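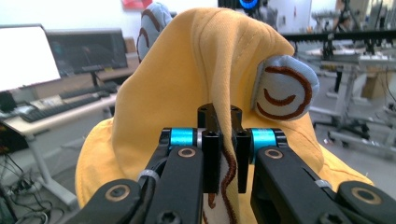 Costume Closet Check – Plush and Hooded Items
Vutthorpe Children's Playroom, back closet and dress-up corner
Checked by: Jennylyn Yap
Date: January 19, 2026

Okay, first check of the year! I did the hooded costumes and the plush pieces this time. The capes and hats got their turn in December and I didn't see any point in hauling them all out again. Same form as before, except I dropped the line about the mirror because the mirror lives in the hall now.

Marks: OK = fine to go out. FIX = needs work, keep it off the pegs. WATCH = can go out, look again next time.

1. HOODS

1.1 Hood comes off easily with one pull from behind – OK
I tried every one on the big hook and gave it a tug. The gray mouse is snug but it does come away.

1.2 No cords, ribbons or ties at the neck – FIX
The Sirkamness dragon still has its ribbon. I know it looks cute in a bow, but I wrote this up last time too and I'm taking it out myself tonight. If a parent asks, a bit of hook-and-loop tape does the same job.

1.3 Hood doesn't fall over the eyes – WATCH
The yellow hood with the blue ears is a soft, tall thing and the peak has a mind of its own. On a bigger kid I'd guess it's fine. On one of our little ones it might slide forward, so let's try it on somebody before it goes on the low pegs.

1.4 Lining lies flat and is stitched down at the face opening – OK, with a note
Please turn the hoods inside out for this one, you can't tell from the front. I went along all the face openings with my thumb and didn't find a gap I could get a finger into. Two of the older linings are getting thin (mouse, brown bear) and I'd like to reline them before summer if anyone has soft cotton to spare.

2. EARS, HORNS, TAILS AND OTHER STICKY-OUT BITS

2.1 Ears hold when pulled – OK
Give each ear a proper pull, like a cranky three-year-old would! The light blue ears on the yellow one are my favorites in the whole closet, with that brown stitching curving around on them, and one of the curves looks just like a little smile. Both held. The mouse ears held too.

2.2 Decoration is stitched, no loose threads long enough to wrap a finger – OK
Snipped a few strays on the dragon. Scissors are back in the tall drawer, and the drawer is locked again.

2.3 No glued-on eyes, buttons or beads – FIX
The brown bear has one button eye left. Either we embroider both or he retires. I vote embroider – I'll do it if somebody finds me the dark floss.

2.4 Tails short enough not to trip on – WATCH
The limit on our sheet is 9 inches off the floor when the costume is hanging on a child of the right size, and the dragon is borderline depending on the child. I measured on my niece, who would not stand still, so take that with a grain of salt.

3. FABRIC AND SEAMS

3.1 Seams closed, no stuffing showing – FIX
Bear again, under the left arm. It's a small hole but small fingers will make it a big one by the end of the week.

3.2 Zippers run smoothly and have a fabric guard at the chin – OK
The Jirard lion zipper was sticking. I ran a pencil along the teeth and it's much happier.

3.3 Care tag readable – WATCH
Lots of them are faded past reading. When I can't read a tag I wash cold and air dry, and so far I haven't wrecked anything. Please don't cut tags off even if they're blank, it's the only way I can tell which side is the back on some of these.

4. STORAGE

4.1 Pegs at child height, rounded ends, none loose – OK
All 11 pegs checked and tightened. The end one by the door always works its way out, so give it a twist whenever you pass.

4.2 Bins not overfilled, lids off – FIX
The plush bin was packed so tight I had to hold it down with my knee to get the lion out. Costumes come out of there rumpled and then kids trip on them trying to dig. I've split it into two bins and put the Umali pieces in the second one. No more than 20 items per bin, please, and that includes loose mittens!

4.3 Closet aired, no damp smell – OK
A bit stuffy. I propped the door and it cleared.

4.4 Heater clear of fabric – OK
Nothing within arm's reach of it. Somebody has moved the drying rack over to the window side, thank you whoever that was.

TO DO BEFORE THE NEXT CHECK

Dragon: ribbon out (me, tonight)
Bear: both eyes, plus the seam under the arm
Yellow hood with blue ears: try on a small child, see about the peak
Thin linings: mouse and bear, need soft cotton
New floss and hook-and-loop tape, should be roughly 50 dollars if we stock up on both

Leave anything marked FIX in the blue bag on the top shelf, and write on the tape what's wrong with it so I don't have to guess.

Jennylyn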